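Wustimville gets its broadband switch-on, and I have thoughts

October 11, 2023

Well, it's finally happened. After years of watching that little wheel go round and round on my screen, Wustimville has proper broadband. The new lines went live this morning for the first 500 homes, mine included, and I've spent most of the day poking at it like a child with a new bike.

For anyone who has missed the whole saga, Kellarar won the contract to replace the old copper lines back in May. They promised the first streets by autumn and I'll admit I didn't believe a word of it. We've had promises before! The last lot dug up the pavement outside the chip shop, filled it in again and were never seen afterwards (the patch is still there, and it still collects a puddle you could keep ducks on). So credit where it's due, they said autumn and the leaves are only just coming down.

The streets connected so far are Mill Rise, Chapel Lane, the whole of the Orchard estate and the top half of Station Road. The bottom half of Station Road has to wait because of a blocked duct under the railway bridge, and I gather there is some feeling about this. The two halves have never got on that well anyway. If you're in the 200 homes on the far side of the river, you're in the next batch, and Kellarar says letters will go out before Christmas with a date on them. I'd keep an eye out for a plain white envelope, as mine looked so much like junk that I nearly put it straight in the recycling.

Now, the money. The basic package is the one I've gone for and it costs the same as I was paying before, which I did not expect. There's a one-off joining fee of £50, though it's waived if you sign up at the library drop-in before the end of the month. Take a bill with you, and something with your address on. I forgot mine and had to walk all the way home and back, and it was raining, naturally.

Speed is the thing everyone asks me about, so I ran the test on my old laptop in the kitchen, with the oven on and the radio going. It came out at 92 megabits per second. I used to get four on a good day, and on a bad day I'd give up and go and dig the allotment. I downloaded a film while the kettle boiled. I haven't watched it yet, mind you – I just wanted to see whether it would do it.

It isn't all roses. The engineer who did our road drilled through from the front, and a few neighbours have ended up with the box in the hall when they'd asked for it in the back room. If you care where yours goes, be in when they come and say so before the drill is out. You'll also need a plug socket close by. And if you still use a landline, please read the bit of the letter about phones, because the handset has to be plugged into the new box and it won't work in a power cut. There's a battery pack for people who rely on their phone for a care alarm, and it's free, but you do have to ask for it.

The other half of the job is a small data centre, down on the old Stergiou works site by the canal. That's the part which has had less attention in town and I think it deserves more. Stergiou closed when I was still at school and the place has been buddleia and broken windows ever since. The plan is to keep the brick front and the clock, put the machines in the long shed behind, and send the spare heat over the road to the swimming baths. I love this idea! Our baths have been chilly for as long as I can remember and I'd swim a lot more if I didn't come out blue.

People have asked about noise, and fair enough, as the flats on Wharf Street look right over the site. The fans will be on the canal side with a wall round them, and there's a night-time limit written into the planning permission. Whether it's kept to is another matter. I'll be walking the dog past most evenings, so I'll be listening.

A few server room views, all computer-made:

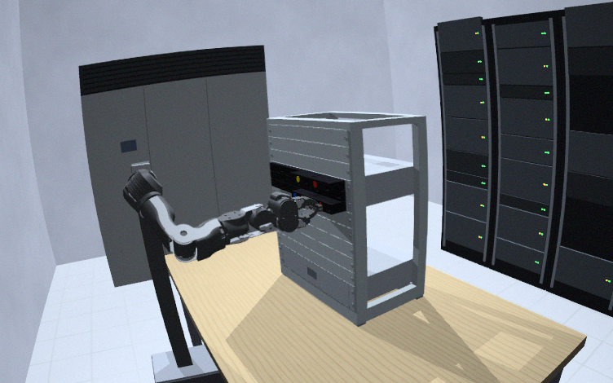
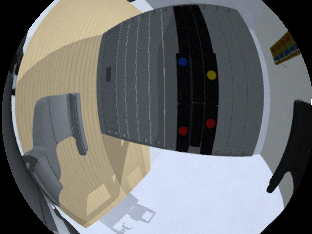
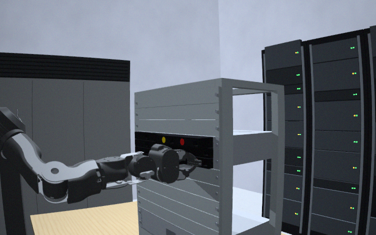
Work on the shed roof starts after the new year, once the bats have been properly surveyed, and the towpath will be shut between the lock and the footbridge while the scaffolding goes up. Cyclists will be sent round by Chapel Lane, which is steep, so allow a few extra minutes. The Musine café at the lock is staying open throughout and you'll be able to get to it from the car park side. I checked that first, if I'm being truthful, as they do the best cheese scone for miles.

The library drop-in runs every afternoon until the end of the month, from two until five, upstairs next to the local history shelves. There's a lift. If you can't get there, Kellarar will post the forms out, and the library desk has a pile of them as well. They've asked people to write in capitals.

I'll do another speed test in the evening when everyone's home from work and online at once, and I'll put the number up on the noticeboard page with the bus changes.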